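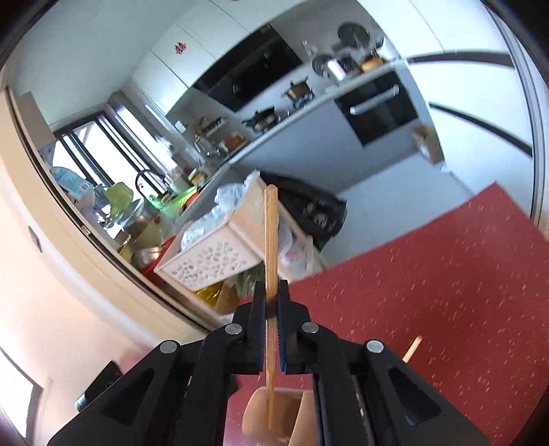
By Yordanov, home and repair writer

Ask a dishwasher technician what goes wrong most often and you expect to hear about pumps and circuit boards. The owner of Kitness, a small repair shop that works on dishwashers and not much else, wants to talk about filters.

"I could talk about filters all day," she told me on a Monday morning, before her first call. "People have owned the machine for 5 years and they don't know it has one! You twist it, you lift it out, you rinse it under the tap. I love showing people that, because their faces just light up."

She got into the trade by way of a summer job at Plastero, a parts supplier where she spent her days matching door seals to model numbers. She still knows a good many of them by heart, and recited a few for me with real pleasure (I had to ask her to slow down so I could check my own machine).

Her shop books 200 calls in a busy season. A lot of them start with the same complaint, that the glasses come out cloudy or the top rack is still dirty.

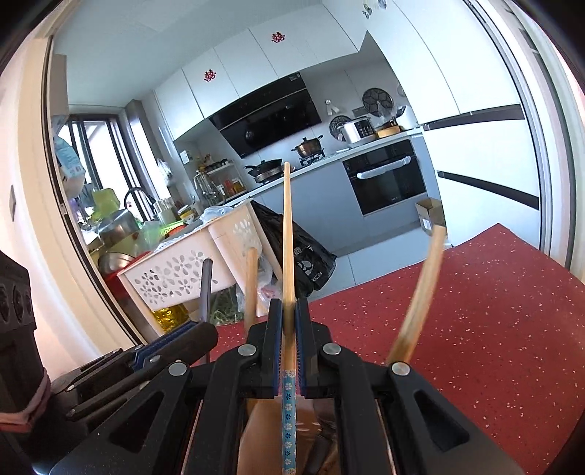
"So I spin the upper spray arm by hand," she said. "If it turns freely, great, now I look at the holes. Hard water closes them up a little at a time. A toothpick and some warm vinegar, that's the whole job. I've had people apologize to me for calling, and I tell them no, please, this is a good day. You get to keep your dishwasher."

She is just as happy to talk about the bigger repairs. A new circulation pump on a mid-range machine runs $300 at her shop with labor, and a drain pump is $200. She gives the price over the phone when she can, and she would like more shops to do the same.

Then there are the leaks, her favorite kind of call.

"A leak is a puzzle," she said. "Is it the door seal? Is the machine sitting level? Did somebody use hand soap - it happens all the time - and now there's foam coming out the bottom? I get down on the floor with a flashlight and I'm completely content."

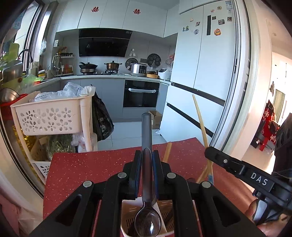
When to repair and when to let go

I asked how she decides a machine is finished. She looks at the tub first. If the metal has rusted through, or a plastic tub has cracked, she says so and doesn't charge for anything beyond the visit.

"Everything else, we can talk about," she said. "Motors, latches, racks, heaters. There's a rack coating called Fanix that we brush on where the vinyl has chipped, and you let it dry overnight. Customers are amazed that you can fix a rack at all."

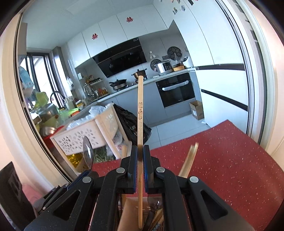
"And please run the hot water at the sink before you start a load," she went on. "The machine fills with whatever is sitting in the pipe, and in winter that's cold. Let it run until it's hot, then press start. My own mother does it now, and it only took me 5 years to talk her into it!"

Her phone rang twice while we were finishing up. The second caller had water standing in the bottom of the tub, and she was already asking, with obvious delight, whether they had checked the filter.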